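Two-Compartment Steel Sorting Bin, Fanedeo: My Take After a Lot of Use

I bought a pair of these joined metal bins back in April from the Teltbridge shop in Clarnville, mostly because I was sick of cracked plastic tubs. They were $70, which felt steep for what is basically two open boxes! But I use them for bars and blocks, the short kind that love to roll under things, and I'm glad I spent the money.

The sloping sides are my favorite part. You can reach in with your whole hand and not scrape your knuckles (my old tubs were awful for that). The paint is another story. It rubs off on the floor and the back wall once parts start sliding around, and mine looked tired within 11 weeks. I don't mind it, but if you want something pretty for a showroom, keep looking.
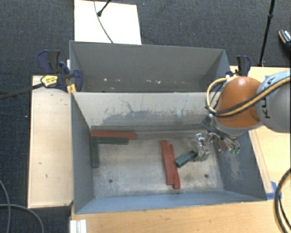
Can you drop metal parts straight in without a liner?
I do it all the time, and apart from scuffs and a terrible racket the steel has held up fine.

I almost got the Breathnach version, which is $35 cheaper, but it's a single box and I like keeping one side free for sorting. Four stars from me, and I'd buy it again in a heartbeat if the paint were tougher.

Senan Ó Conaill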